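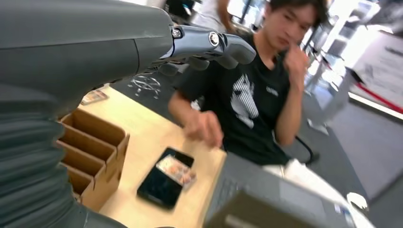

Sorting small goods into boxes is still slow going for machines, shop owners hear at Stullier open day

09/09/2024

If you have ever spent the last hour of a shift putting phones, chargers and little packets back into the right slots of a cardboard tray, you will know it is the kind of chore that feels as if it ought to do itself by now. Plenty of people who run small shops in Alvarado feel the same way, and a good crowd of them came out to the Stullier open day to see how close the machines have come (and, it must be said, for the very nice pastries by the door).

The short answer is closer than in March, when the last such day was held, but with a fair way still to go. Parnutero, the local firm that has been working on what it calls back-counter chores, gave its arm a tray-filling test of 100 small items over the day. It put 41 of them in the right compartment without any help. The rest were dropped, set down in the wrong place or handed over to a person to finish, and the firm was refreshingly open about all of it, keeping the tally on a board where everybody could read it.

Phones gave the most trouble. A phone lying flat on a table has hardly any edge to get hold of, and a grip firm enough to lift it has to be gentle enough to leave the glass alone. Cardboard dividers are no great friend either, as they lean and bend when something brushes past them, and a slot that was open a moment ago may be half shut the next time around. Boxed goods with square corners went a good deal better.

Pulik, which runs 6 shops in the area, has been lending the project its everyday stock and says it is in no hurry to change how its back rooms work. The chain would like to see a full tray done in seven minutes, a job its own staff manage comfortably while chatting, before it thinks about a trial in a real store. Several visitors asked about folding and shelf dusting too, and were told kindly but plainly that those are further off.

Still, there was a lot of goodwill in the hall, and more than a few people stayed at the tables far longer than they had planned, cheering for a charger that finally found its slot. Parnutero hopes to bring the same test back next March, with softer packets added to the mix.

Related
Alvarado shops try longer evening hours
Can a machine fold your towels? Readers write in
Pulik to reopen its oldest store after repairs

41 shares | 7 comments

Contact the newsroom | Copyright 2024 | Back to top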